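4.2 Work surfaces in the shared kitchens

The Naltaldale survey covered 246 households, of which 37 used a shared kitchen. In these 37 we recorded the main table or counter separately, as residents often named it as the place where clearing up began and where it most often stalled. Tse Wing-yan's earlier coding scheme was kept, with one change: "bare" now means that no household items are left on the part of the surface being coded. Two coders worked apart and settled differences afterward.

Most tables had a wood-look finish. Residents said that crumbs and dried spills were hard to spot on it — a complaint we did not hear about plain white tops.
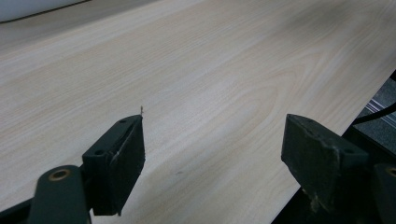 Figure 3. Tabletop with a pale wood-grain laminate finish.

Surface pattern was coded apart from color. Coders first noted whether the grain was even or mixed, then how light the top was. The table in Figure 3 was entered as mixed, with fine parallel lines over much of the top and a wider area of looping arches toward the middle right. Its cream and beige tones put it in the light group. Gloss was scored on a separate scale, described in Section 4.3.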